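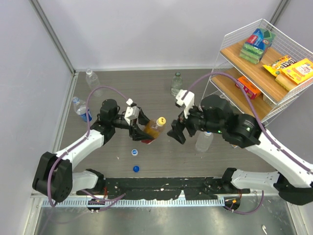

Leave the shelves where they are

Home | News | Opinion | Letters | Contact

Shona Mahuika

The Fairweather shop in Caltdale moved its tinned tomatoes again in April. They used to be in aisle 2, next to the pasta. Now they are in aisle 11, between the pet food and the light bulbs. I asked a member of staff where they had gone and she had to ask someone else.

I think shops should stop doing this, or at least do it far less often. The usual argument in favour is that shoppers who have to hunt for things walk past other things and buy some of them. I can believe it works on a few people. What it does to me is make me late and put me in a bad mood, and I leave without half of what I wrote down.

For most customers a move is a small nuisance. For some it is a good deal more. My neighbour Mizanur Majumder has very little sight left. He does his own shopping and he does it by memory: so many steps past the tills, turn left, rice at hip height, oil on the shelf above. He learned the Caltdale shop over a whole winter. When the aisles change he has to start again, and until he has relearned it he needs somebody with him. He doesn't want somebody with him. He is 71 steps from his own front gate to the bus stop and has managed that alone for years, as the council has had the good sense not to move the bus stop.

There are others. Parents with a small child in the trolley have a limited amount of time before the shouting starts. People who find crowds and noise hard often cope by knowing exactly where they are going. Older people who tire quickly plan the shortest way round. None of them gain anything from a surprise.

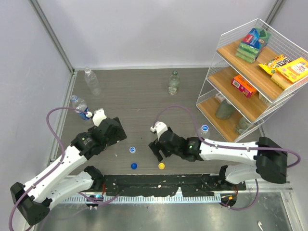

Two robot arms over a dark grey work surface.

I accept that a shop can't stay the same for ever. Products come and go, freezers break down, and Christmas needs a bit of floor. I don't mind any of that. What I object to is the full reshuffle, with everything lifted and put down somewhere else, and no sign by the door to say so.

Dulimura, the small grocer on the hill, has had the same layout for 18 years. The flour is where it was when I moved here. The prices are a little higher and the choice is smaller, and I still go there when I am in a hurry. I can be in and out before the bus turns round.

If a big shop must move things, it could put a printed plan at the entrance a fortnight ahead, in large type, and have a member of staff free to walk people round for the first few days. It could leave the basics alone: bread, milk, eggs, rice, tins. It could do the work once a year and tell us when.

I have written to the manager at Fairweather suggesting this. The reply thanked me for my feedback and gave me a reference number, 2884. I have since found the tomatoes. I am still looking for the matches.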